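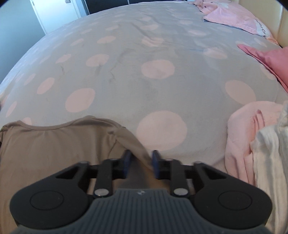

# Paltov Laundry: T-shirt folding and sorting on beds

Category: Datasets / Household tasks

Last updated: September 3, 2024

Hi, I'm Golnar, and I look after the bedroom half of Paltov. If you've landed on this page from the main repo, you want the kitchen card for dishes and this one for clothes. It covers 436 episodes of people handling laundry on real beds with a hand-held gripper, all recorded in homes in Udesbridge and Fludham.

## What's in it

Every episode starts with clothes already on the bed and ends when the person lets go of the last item and backs the gripper away. T-shirts are the main thing, with towels and piles of mixed clothing in there too. You get the video from the gripper, the finger opening, the gripper's path through space and one short text label per episode, like "fold shirt, sleeves first" or "move towel to pile".

I've kept the split simple: 400 episodes for training and the rest for testing. The test ones come from homes that never show up in training, so please don't shuffle them together! Stijn did that once by accident and we had a very happy afternoon with numbers that were far too good.

## How we pinch

Most of the skill is in getting a ridge of cloth up between the two finger pads without grabbing the duvet as well. We ask people to come in from above with the fingers open, close slowly on an edge or a seam, then lift a little before they travel. Flat, smooth shirts are the hardest. If you miss, just open up and try again — we keep the misses, and they're tagged `retry` in the label file. There are 235 episodes with at least one retry.

Ardalan wanted everyone to start with the neckline. I didn't, and we went back and forth on it for a while, so you'll find both habits in the data. The `first_grasp` field says which is which (neck, hem, sleeve or other).

## Bedding

We didn't ask anyone to change their sheets. Patterned covers stayed on, pillows stayed where they were, and clothes in nearly the same colour as the bed are fair game. My own feeling is that a model trained only on plain white bedding won't get far in anybody's house, but I haven't run that comparison properly yet. If you do, send it to me, I'd love to see it.

## Known problems

- 12 episodes have a finger opening that drifts. They're listed in `drift.txt` and I'd skip them.
- Dark socks on dark covers are badly labelled. Mitra is redoing those.
- Left-handed folding is thin on the ground.
- The wide lens bends straight edges quite a bit. Use the calibration file for your own rig and don't borrow ours.

## Using it

Run `load_bedroom.py` with the folder path and you'll get episodes back in order. Labels are plain text, one line each. Questions go to the issues page, and put "bedroom" in the title or Fulgencio will answer you about dishes.

Related

Paltov Kitchen: dishes and cutlery
Mousavi gripper: build notes and spare parts
Calibrating a wide lens at home
Label style guide for new contributors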